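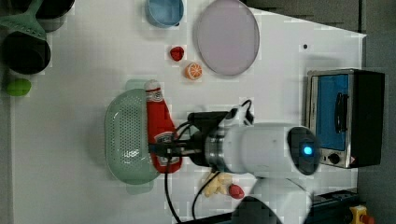
*Fig. 1. The play kitchen table: dishes, cookware, toaster oven, fruit and ketchup.*

# Session 3: The Play Kitchen

Notes for the course in play materials, Flikadholm. Prepared by Igor Ďurica. Bring these with you, along with your observation sheets from the farm animals session!

## Where we left off

Last session we sorted toys by how much they tell a child what to do. A jigsaw tells a child a great deal. A heap of blocks tells almost nothing. The play kitchen sits wonderfully in between, and I've been looking forward to it since January, when we were still arguing over the reading list.

A pan says "cook," but it doesn't say what, or for whom, or how long it takes. I once watched a child at the Dirkia nursery spend a whole morning frying a lime (the customer was a stuffed walrus, and he kept sending it back). That's the kind of play we want to make room for.

## Terms for this session

**Replica.** A toy that looks like one particular thing. The strawberry in Fig. 1 is a replica, and so is the orange slice, right down to its white segment lines.

**Prop.** Anything used in the play, replica or not. A colander is a prop when somebody drains soup through it, and also when somebody wears it.

**Station.** A spot where one sort of action happens. The toaster oven makes a station because it stays put and the food has to travel to it.

**Script.** The order of events a child already knows from home: get it out, wash it, cook it, serve it, eat it. Younger children often play one step over and over. Older ones string the steps together and then start quarreling about them, and those quarrels are worth writing down word for word.

## Reading a set

Look at Fig. 1 again and think about verbs before you think about nouns. What could a child *do* with each thing?

- Pan and green spatula: fry, flip, scrape, stir
- Pot: boil, fill, carry with great care across the room
- Colander: rinse, drain, shake
- Toaster oven: put in, wait, take out, burn (a very popular verb)
- Bowl and plate: serve, share, refuse
- Ketchup: squeeze, squirt, argue over

Ketchup deserves a paragraph of its own. It's the only condiment in the picture, and I'd put it in every set I ever made up. Children know exactly what the bottle is for, they know the noise it makes, and they know adults have opinions about how much is enough. Put it next to a strawberry and you'll get a joke out of almost any four-year-old. Ketchup on a banana is even better!

Notice the colors, too. The plate is a pale lavender, the bowl light blue, the colander pale green, and against those the red of the bottle fairly jumps out. When you set up a table of your own, try pale dishes with bright food and then bright dishes with bright food, and compare where children reach first. I have a hunch about this one, but I'd much rather hear yours.

## What would you add?

The food in the picture leans heavily toward fruit: strawberry, orange, lime, banana pieces. Fruit is easy to recognize and easy to name, so it's a fine place to start with two-year-olds and with children who are new to the language of the room. For a cooking script, though, I start wishing for something that changes when it's cooked. Bread would be lovely with that toaster oven. So would an egg.

You don't have to buy any of it. The Slanina group made noodles out of yellow wool and used them until they were gray, and felt circles make excellent pancakes. Go easy on quantity. Our storeroom catalog lists 3,000 pieces of play food, and I can promise you that a child handed a whole crate of it will tip the crate out and walk away. With a table of 11 or so well-chosen things, the same child will cook.

## Setting up

1. Put the toaster oven to one side with its door clear.
2. Keep the pan and spatula together. Split them and you'll see far more stirring with fingers.
3. Leave open table in front of each child.
4. Spread the food around a little, so that children have to ask each other for things.
5. Stand back. Further than that!

Wash everything in warm soapy water between groups. Perforated things like colanders need a soft brush, and they take longer to dry than you'd expect, so do them first.

## Activity: one prop out, one prop in

Work in pairs with any of the trays from the Stanirska cupboard. Watch ten minutes of play with the tray as it is. Then take out one prop, put in another, and watch ten minutes more. Write down the verbs both times.

Good swaps from earlier years:

- colander out, sieve in
- plate out, lunch box in (the whole game moves to a picnic, every time)
- ketchup out, empty salt shaker in
- spatula out, tongs in

Tongs are a joy to watch. Grasping with a tool is a different job from grasping with a hand, and you'll see tongues stick out in concentration. Round food rolls away, flat food doesn't, and a slice can be picked up on its edge or not at all. Note which pieces each child goes for first and whether they come back to the hard ones.

## For next time

Read the chapter on pretend meals. Write up your two lists of verbs on a single page, with at least one exchange between children quoted exactly as you heard it, grammar and all. And please bring one kitchen object from home that you think would make a good prop. Nothing sharp, nothing glass, and nothing your family will miss at dinner.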